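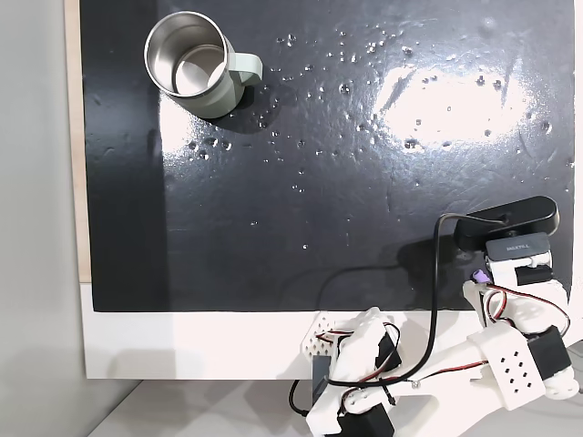
Section 5 covers routine care of the gloss work panel fitted to the Sircombe range. The panel is a single flat sheet with a lightly textured finish, and it is meant to be wiped down at the end of every period of use. Water left standing on black gloss pulls into separate beads, as in the arc of droplets to the right of the green mug, and each bead can leave a ring of mineral deposit when it dries. Beads are easy to miss under a bright light, where glare washes out part of the surface. Check the panel from a low angle on at least two sides before treating it as dry.

Home | Products | Support | Manuals | Spare Parts | Contact

5.1 Before you start

You will need:

- two lint-free cloths, one for damp work and one kept dry
- a soft rubber squeegee, 26 cm wide or less
- Rernemar surface cleaner, or a mild dish soap diluted in warm water
- a small dish or tray for rinse water

Do not use paper towels. The wood fiber in them is hard enough to dull the finish over time, and the dull patches show up first in front of the user, where wiping is most frequent.

CAUTION: Let the panel cool to room temperature before applying any liquid. Cleaner dries quickly on a warm surface and leaves streaks that have to be removed with a second pass.

5.2 Clearing standing water

1. Lift mugs, glasses and small items straight up. Do not slide them. Grit trapped under a steel or ceramic base will scratch the gloss.
2. Dry the base of each item before setting it down elsewhere.
3. Lay the dry cloth flat over the wettest area and press down with an open hand. Lift the cloth and repeat until it stops picking up water.
4. Draw the squeegee across the rest of the panel in straight, overlapping strokes. Work away from any wood trim.
5. Wipe the blade after each stroke.
6. Go over the whole panel once with a clean, dry section of cloth.

NOTE: Scattered droplets should be blotted first and wiped second. Wiping them directly spreads a thin film that is harder to see than the droplets were, and the film dries to a haze.

5.3 Wood trim

On panels installed next to a wood strip, the joint is sealed at the factory with a clear bead. The seal resists splashes but is not rated for standing water. Dry the joint with the corner of a folded cloth, moving along the strip in one direction. If the wood has darkened or feels rough, stop using liquid cleaner near it and see Section 7, Resealing.

5.4 Removing water rings

Rings that remain after normal cleaning are mineral deposits. The method below was revised by Haoran Pan for the August 2024 issue of this manual and replaces the citric acid method given in earlier issues.

1. Mix one part white vinegar with five parts water.
2. Dampen a cloth with the mixture. The cloth must not drip.
3. Hold the cloth on the ring for 20 seconds.
4. Wipe with light pressure, in straight lines. Circular rubbing leaves marks that catch the light.
5. Rinse with a second cloth dampened with plain water.
6. Dry at once.

Repeat one time if needed. If the ring is still visible after the second attempt, the finish may be etched — contact Atallah Service before trying anything stronger.

CAUTION: Do not let the vinegar mixture run into the joint or onto wood trim. Do not use it on Trisadgate matte panels, which have a different topcoat.

5.5 Mugs and other drinkware

Insulated mugs with a steel interior may be placed on the panel without a coaster, provided the base is dry and smooth. Uncoated ceramic bases must have a coaster or felt pads. Turn the handle inward, toward the middle of the panel, when the mug is near an edge.

Condensation from cold drinks collects under the base and is often overlooked. Lift the item and check.

5.6 Cleaning schedule

After each use: blot, squeegee, dry (5.2).
Weekly: clean the full panel with diluted cleaner, then dry. Check the joint along any wood trim.
Monthly: inspect under a single light for rings, haze and scratches. Treat rings as described in 5.4.

Keep a record of any scratch longer than 5 mm. The service desk will ask for its length and its distance from the nearest edge — measure both before calling.

Was this section helpful?
26 found this helpful | 5 comments | 2 shares

Previous: Section 4, Leveling the Panel | Next: Section 6, Replacing Edge Trim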